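The capsule wardrobe, two years in

Every June I get the urge to throw out everything I own, and every June somebody on the internet has a system for it. Two years ago the system was the capsule wardrobe, and I fell for it, in spite of having written on this blog that I wouldn't. A few of you have asked how it went. Badly, then all right, then sort of forgotten.

The version I followed came out of a newsletter called Mutance. You pick a base colour and an accent colour, you get rid of whatever doesn't match either, and from then on you are supposed to get dressed in the dark and look like an architect. There was a paid guide as well. I read the free bit, which was long enough.

My first doubt was the sums. The claim was that I would save 400 pounds a year. Compared with what? I asked this in the comments and was told that most people don't realise how much they spend on clothes. Possibly they don't, but I keep my receipts in a biscuit tin and I had not spent 400 pounds on clothes in the year before, so unless the shops were going to start paying me I couldn't see how it would work.

My second doubt was the colours. Grey for the base, fine, everyone has grey. The accent was meant to be "a shade you already reach for". I reach for whatever is on the chair. The free bit suggested rust, and I will admit that rust and grey do look decent together when folded up. Most things look decent folded up. It's how shops sell them to us.
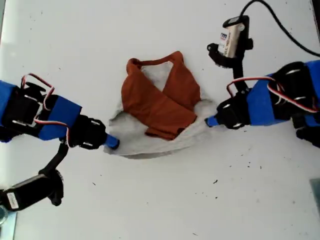 Rust on grey, folded. Crumbs on the table.

So off went the rest. I took 5 bags to the charity shop in Pevlow, the one past the bus station, and felt very light and pleased with myself until it got cold. The guide had plenty to say about linen and not much about standing on a platform at seven in the morning with sleet going down your neck. I bought a big ugly green coat from the market in the second week of the cold spell. It matched nothing and I've worn it more than anything else I own.

This is my main complaint with these schemes. They are written by people whose days are all the same temperature. Nobody's list has room for the jumper you paint the shed in, or the trousers for a funeral, or the shirt you keep for when your back is bad and you can't lift your arms. Mine went in the 5 bags, and I bought most of it again, slightly worse, over the next winter.

Then there's the cloth itself. You're told to buy fewer things and better ones, and I'd go along with that if anyone would tell me how to spot the better ones. Price is no guide. I bought a grey top from Holroyd that cost more than my kettle and it had gone at both elbows before I'd got through a second winter in it. A cheap one from the supermarket is still going. I've been told to hold fabric up to the light, to scrunch it in my fist, to look at the seams inside out. I did all of that in the shop with the Holroyd one — I must have looked quite mad — and it passed.

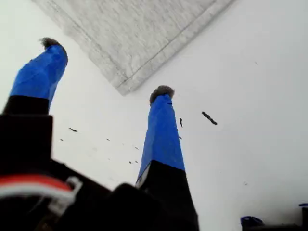
Plain grey cloth. I still couldn't tell you if it's any good.

I did go to a talk on this at the library in Dellusberg, when I was over there for work. It was free, with tea. The speaker told us that natural fibres last longer, and when a woman near the front asked whether that was true of socks, he said socks were a special case. I think most clothes are a special case. I had 2 biscuits and left before the questions finished.

In fairness, some of it stuck. I do buy less. I've stopped buying things in the sales only for being in the sales, which used to be how I got most of my shirts. I can also fold properly now, thanks to the one part of the guide that was any use, and my drawers shut for the first time since I moved in. Whether that needed a whole philosophy behind it I rather doubt.
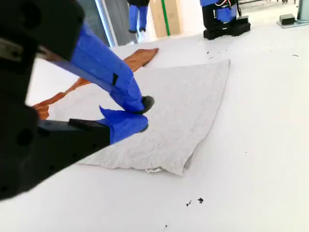
What I'd keep and what I'd skip

Keep the folding. Keep the bit about waiting 3 days before buying anything, though I make it a week for shoes. Skip the accent colour, and don't throw out a warm coat in June whatever anyone's newsletter says. If you must clear things out, put the bags in the loft for a year first. I wish I had, as there was a brown cardigan in one of them that I still look for when it rains.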